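Bin picking is an awkward subject for a comparison, because the result depends on the gripper, the camera, the contents of the bin and the patience of whoever sets the limits. Chantelle Le Roux has spent most of this year trying to keep the last three constant while she changes the first. She runs end-effector trials at Wurkix, and the two grippers under test are a three-jaw adaptive model from Zikix and a two-finger parallel unit from Mamani.

The totals at the time of our conversation were 2325 attempts with the Zikix and 2228 with the Mamani. The difference comes from a batch that was thrown out after a mounting plate was found to be out of true. "I could have trimmed the longer set to match," Le Roux says. "It would look tidier and tell you less. We report rates anyway."

She is reluctant to quote a single success figure. A pick is logged against the object class, the distance from the nearest wall and the approach angle, and the ranking of the two grippers changes with all three. In open floor the parallel unit is quicker and its failures are easy to diagnose. Near a wall the opening width becomes the limit, and the planner rejects poses that a person would consider perfectly good.

"People look at the fingers," she says. "I look at the volume the whole hand sweeps on the way down. If that volume touches the side of the bin, the quality of the fingertip is of no interest." 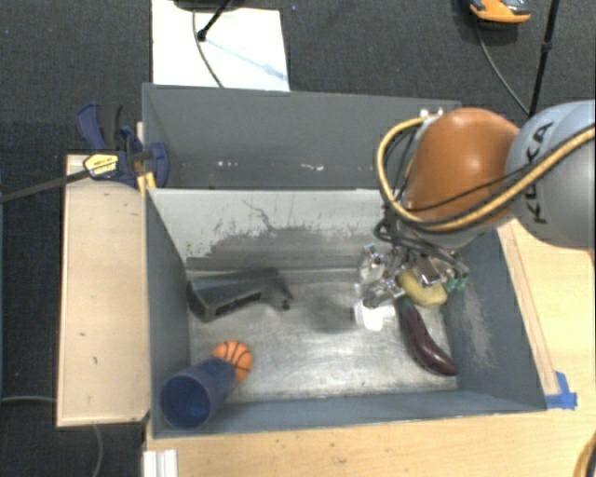 *Koen Wuyts*

The objects are a deliberate mixture. An eggplant is smooth and tapered, so a grasp that is sound at the thick end may slide at the cap. A small ball offers the same shape from every side but rolls if one finger arrives early. A cup can be taken by the rim or by the body, and the two count as separate classes in her log. Le Roux says the cup has been the most useful item of the set. "With the mouth tilted up, the depth data inside it is poor. The software then proposes a grasp on something that isn't there."

That led to the camera question. The first series used one depth camera on a fixed mount. A second view was added in March, and the merged point cloud reduced the number of empty closures for both grippers. The bare metal floor of the bin remained a problem. Reflections produce patches of missing depth, and Le Roux has chosen to keep them. "A customer's bin will be scratched and shiny. If I paint mine matt black I am testing a paint."

The arm, a KUKA, was not part of the comparison. The controller layer was, to a limited extent. Her team ran both grippers through Flakance, a grasp-sequencing package, and then repeated 16 fixed poses with the vendor's own driver in each case. The Zikix driver returned its "grip complete" signal before the fingers had settled, and a short wait had to be written in by hand. The Mamani driver had no such fault, although it reported force in steps too coarse to be used for anything soft.

Cabling took up more of the conversation than I had expected. Le Roux keeps a separate list of stops caused by hoses and leads, and does not charge them to the gripper. I asked whether that was fair, given that one model needs more connections than the other. She considered this for a while. "No, probably not. A stop is a stop if you are running a line. I'd put them back in for a production report, as a separate column."

On wear she was more definite. The finger pads on the parallel unit were replaced 6 times over the series, and each change took a few minutes. The adaptive hand kept its original pads, but one linkage developed play and the repair meant removing the hand from the flange, followed by a full recalibration.

Asked which she would buy, Le Roux declined to name one for general use. For shallow bins with a single part type she would take the Mamani and accept the pads. For mixed contents she leans towards the Zikix – provided the driver is corrected, which the supplier has said it will look at. The next series repeats the wall-distance tests with a narrower finger set, using the same objects and the same bin.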